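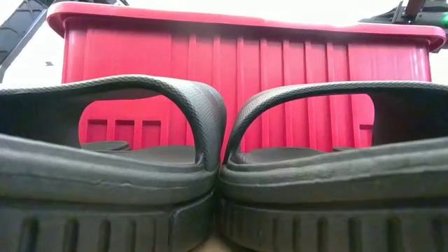 Two slide sandals and a red storage bin, the entry tidying task.

Trusstead Entryway Tidying Module
Sold by Drondex. Page updated 14 June 2021.

We resell automation gear and we try to say what it will and won't do before you spend money. The Trusstead module is a software add-on for fixed arms. You put shoes on a table, you put a bin behind them, and the arm is supposed to put one in the other.

Can it do that? Sometimes. Sandals like these look easy, but the strap is an arch with a big opening under it, and a gripper has to decide whether to go through the opening or pinch the side. Two dark shoes touching each other are harder still. A child of four sorts this out without thinking.

In our shop we ran 200 picks on slides and sneakers. We stopped the arm by hand 40 times. Trusstead's brochure talks about 1,000 picks without help, and we have not seen anything close to that.

What you get: license for 2 arms, setup guide, one year of updates
What you don't get: arm, gripper, bin, shoes
Works with: Schwerdtfeger and Plindmont controllers
Not tested by us: laces, boots, shoes on carpet

If you want a tidy hallway, buy a bin. If you run a lab or a returns counter and have someone to stand next to the arm, ask us for a trial license. Trials ordered now run through December.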